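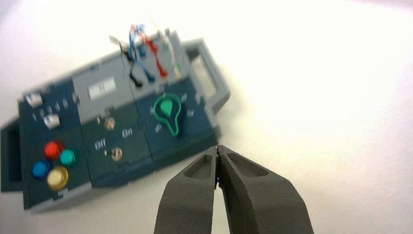 Jussara Magalhães spent most of January teaching a robot arm to turn a knob, and she would like to stop.

The trouble, she says, is the approach. A policy trained on whole demonstrations at Drundcombe, the lab she shares with Nivaldo Queiroz, learned to reach the task board well enough. Then it closed the gripper a little to one side and twisted at air.

Their answer, a method called Veltau, splits each demonstration in two. One network handles the long reach. A second takes over near the control and works only from the wrist camera. Every time the board is moved or tilted, the second network sees much the same view. 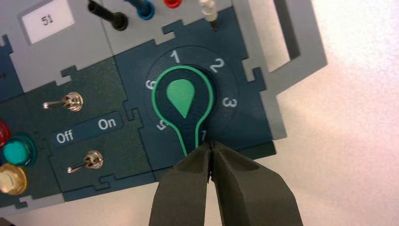 *The gripper near the rotary dial, with the toggle switches to its left.*

The team collected 252 demonstrations on push buttons, toggles and the dial. Training took 14 hours. In tests with the board set down at new angles, the old policy missed the dial on 9 trials. Veltau missed it on 2.

Both misses came at the handoff. The second network started too early, while the arm was still moving fast, and the camera view was blurred. Queiroz wants to slow the arm before the switch. Magalhães would prefer to train on blurred views and keep the speed. They plan to run both versions on the same board, starting Wednesday.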